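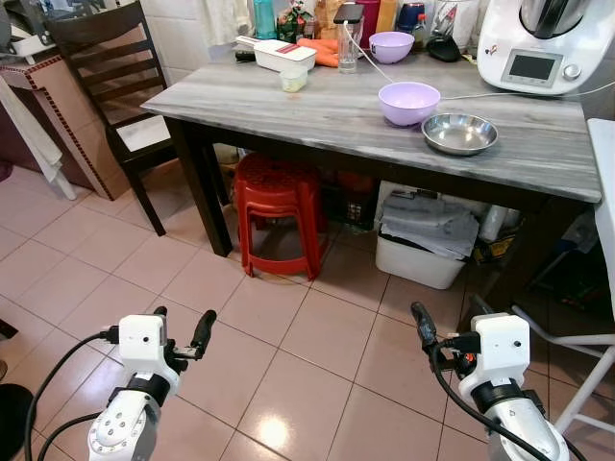

Setting the table height and reach

Put the work surface in its final place before fixing the arm base. Ours is a kitchen table on a tiled floor, and glazed tile is rarely level. Shim the base with 3 mm packing and check it again with the arms stretched out, when the load is furthest forward.

Keep the first objects near the front edge. A lilac plastic bowl and a shallow steel dish side by side make a fair starting pair, as the plastic is matt and the steel throws back glare. Things at the rear can wait until the short reaches are reliable.

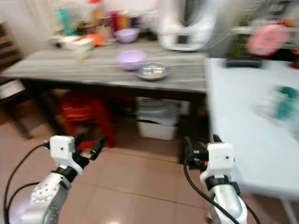

Cable slack

Leave a loop at each wrist long enough for full rotation, and tie the cable to the forearm below the joint, never across it. Turn the wrist to both stops by hand with the power off. If the loop pulls tight or can catch a table corner, re-tie it. Velimir Dimitriou's rule is to replace any tie that has been moved twice.

We inspect connectors every 200 cycles and log the total on the wall sheet, which stood at 2,538 in January. A connector that has crept out can give the same fault as a bad motor driver, so check it first.

Holding cutlery

A fork handle is narrow and slippery. Close slowly, stop at first contact, then add a little force. Raise it clear of the table edge before moving sideways. Thin rubber on the finger faces helps, though ours needed renewing after nearly 1,000 grips.

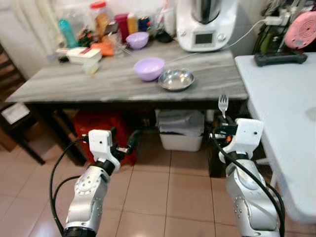
Ljubica Vukčević

Start cutlery trials with the tines up and the arm at quarter speed. Mark the approach height on a strip of tape on the table leg, so that it can be found again after the base has been moved. Keep the stop button within reach of whoever is standing nearest, and switch off at the wall before changing finger pads.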